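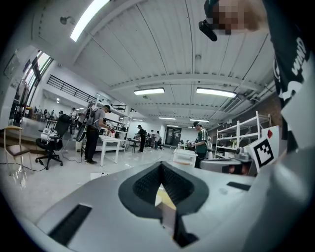
**Workshops & Shared Spaces › Lighting, Heating, Layout**

## Big room, white ceiling, tall windows: do we need more lights?

**benchdog_ned**
We're taking on a unit in Nedville and the layout will be much like this one. Benches by the windows, shelving along the brick side, ducts and pipes up top, mezzanine across the back. The fitter from Skindwood has quoted 1,696 to double the ceiling lights. I'm not convinced. Anyone working in a space this size?

**Poratlow**
What's the quote for, exactly? Fittings, labour, access kit? If it's one number on one line, send it back.

**benchdog_ned**
One number on one line.

**Poratlow**
Well then.

**m_krasniqi**
I'd want to see it after dark before spending anything. Daylight from tall windows flatters a room. Ours looked lovely at noon and by 4 in January I couldn't read a steel rule on the far side.

**tinsnips**
Disagree with putting the benches by the windows at all. Everyone does it, then you've got glare all morning and cold knees all winter. Put the shelving there and work in the middle.

**m_krasniqi**
And block the only free light in the building? No thanks. Shelves are fine on the brick. White metal ones like those don't make the wall any gloomier either.

**tinsnips**
Open shelves full of small bits, though. Give it a month and it's all dust and lost screws. Doors or lidded boxes, please.

**gluepot**
The corrugated ceiling would bother me more than the lamps. Our old place had panels like that and every hammer blow came straight back at you. Has Skindwood said anything about noise?

**benchdog_ned**
Not a word. They did offer to paint the mezzanine railing, which I hadn't asked for.

**Poratlow**
Of course they did. Is that in the 1,696?

**benchdog_ned**
Asking now.

**m_krasniqi**
Clamp lamps on the benches, see how you get on until spring. Tokgöz does one for under 100 the set. Mine wobble a bit but they're still going.

**gluepot**
Mine didn't last the year. Buy one and test it first.

**benchdog_ned**
Reply from Skindwood: railing is "included as standard". I've asked for a price without it.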